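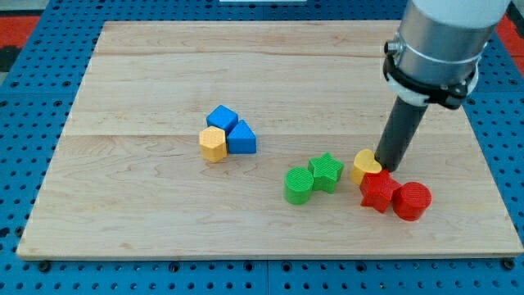 Fliltum Publishes Results of Rod Tool and Gripper Comparison

Ravbridge, 16 Jan 2024. Fliltum has released data comparing a plain cylindrical rod with 2 grippers on one arm. Colored plastic blocks, including stars, cylinders and a heart, were set out on a wooden board. The set covers 3,326 runs under the Antal controller.

"The rod cannot lift, so we scored pushing separately," said test lead Győző Szűcs.

Trials with 9 further tools start in September.

Contact: Ojārs Paju, Fliltum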